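## Gritcombe Alterations: student podcast project report

Joanne Crabtree and Gwenllian Prothero

Our podcast looks at people who mend and alter clothes in Gritcombe. We made four episodes in May, each built on one interview. We organised the guests by email and recorded most of them on Saturday mornings, when the shops were quieter.

The second episode, on second-hand wool coats, had 138 plays. The first had 85. We had hoped for 200 each, so we fell short – partly a matter of posting at odd times.

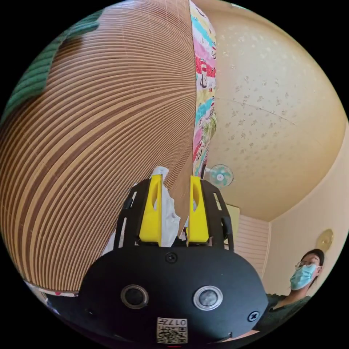
*Figure 1. White plastic bag held between two yellow gripper fingers.*

Editing took longer than planned. Our interview with Mr Eynon, a tailor, ran well over an hour and had to be cut to 20 minutes. Gwenllian wrote the scripts and Joanne did the sound. We kept the theme music short after our classmates said it dragged.

If we did a second series, we would record a spare interview early and keep the episode notes under 1,000 words. The Kellgate dye works has agreed to be our first guest.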